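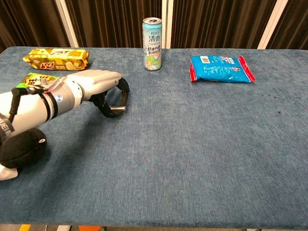 **NEWS / OPEN DAYS**

# Come and watch our robot hand get to grips with the snack table

**Farnden, 2/19/22** – We're opening the doors at Rimell again, and this time you can get properly close to the machinery! Our next open day at the Farnden workshop is all about hands, or more exactly about one white robotic hand with black jointed fingers, and the everyday shopping we ask it to deal with.

I've been looking after the open days here since we started them in October, and I still get a bit of a thrill when the arm swings out over the table. We had 36 visitors at that first one, squeezed in between the benches with their coats on, and most of them told us the same thing on the way out: less talking, more robot. Fair enough. So we've cut the opening talk right down and given the time to the demonstration table.

What goes on the table is ordinary stuff. There's a tall, slim can of drink (the pale one with RIO and 清爽 on the front and limes near the bottom), a bright blue snack bag with red ends, a wafer or biscuit packet in gold and brown, and another snack in green and yellow. You'd pick any of them up without a thought. For a machine they're four quite separate headaches. A can is smooth and wants to tip over. A bag changes shape as soon as you touch it, and the place you meant to hold has gone somewhere else. I could go on about crisp bags for an hour, and at the October event I very nearly did.

The arm runs on Vitico, our own control software, which we've been building for the past three years. Vitico decides where the hand should go, how far to curl the fingers and how hard to squeeze. The team has run 268 practice picks with the present settings, and we'll put the full results up on the wall at the open day, bad ones included. Soft bags are still the weak spot and we'd like people to see that for themselves. If you've got a theory about why, come and tell us!

We've laid the soft blue-grey cover over the long table again. I like it because things don't clatter when they're dropped, and a few things will be dropped. The engineers tell me it also stops packets sliding off when a finger nudges them, so we're all happy with it.

Each demonstration lasts 34 minutes, with time for questions while the arm is moving and afterwards as well. Ask whatever you like. In October a lad of nine or so wanted to know whether the hand could do up a shoelace, and that kept two of our engineers arguing well past teatime. (It can't. They'd both like it to.) You're welcome to bring a packet or a small carton from your own cupboard and we'll try it at the end of the session, as long as it's sealed and you don't mind getting it back a little squashed.

We're very pleased that Tyagi, who helped us set up the workshop, will be joining us for the day with a stand next to the demonstration area. They'll have spare finger joints and cable samples out for people to handle, and they're good company if you're thinking about a job in automation or you've a teenager at home who is.

**Getting in**

- Entry is free, but you do need to book. There are 44 places at each session.
- Doors open at 10am, with demonstrations at 10.30am, noon and 2pm.
- Children are very welcome with an adult. Please keep them behind the yellow line while the arm is on.
- The workshop is all on one level, with parking at the front.
- Tea and coffee are on us.

Reporters and photographers can come in from 9.30am, before the public arrives, and we'll happily run the arm for you a few extra times. Just let us know beforehand if you want to film, so that we can find you a spot near a socket.

To book a place, or to bring a school group at another time, get in touch with the open days desk at Rimell, Farnden.

**ENDS**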